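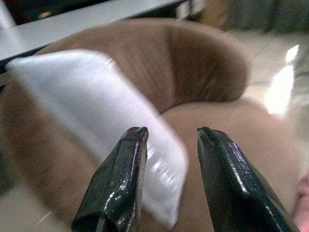
The soft goods are the slow part, according to Siv Magnusson, and anyone who comes to Tilau expecting to see a robot think for itself is going to be let down. Most of the day is a person moving two arms through a chore, saving the attempt, and starting over.

15 November 2021
By Auður Kragh

I spent a morning at Tilau, where a small crew is recording household tasks for a learning system they call Skukitz. There were six of us on the visit. We signed in, left our bags at the front and were asked to stay off the tiles near the arms during a take.

Each take is called an episode. The operator works both arms, and the movements are stored along with what the cameras pick up. An episode is kept or thrown out on the spot. Halldóra Vídalín does the sorting and keeps the log, which stood at 1,703 episodes when we arrived. The target for each chore is 175, and a chore isn't passed along for training until it has at least 100 that she is satisfied with.

What gets an episode thrown out surprised me. Dropping something is fine if the operator picks it up again, as the system needs to see recoveries. Long pauses are not fine. Neither is a take where the operator changes their mind partway and goes at the job from the other side.
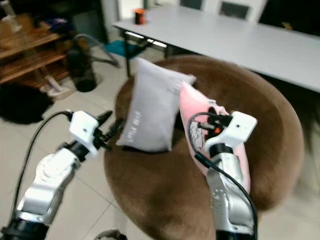
The starting layout is changed between episodes too. Cushions get turned, swapped or leaned on one another, and the colours of things are mixed up so the system doesn't learn that one job always goes with one colour. Siv said an early batch from April had everything set out the same way, and all 110 episodes had to be redone.

I asked how long an operator can keep at it. Two hours, then a break, and no more than two sessions a day. The grip takes some getting used to, and fabric folds differently every time it's grabbed.

Visits to Tilau are by arrangement and run to a bit over two hours. Wear closed shoes. Parking is at the rear of the building, and the closest place for lunch is on the other side of the road.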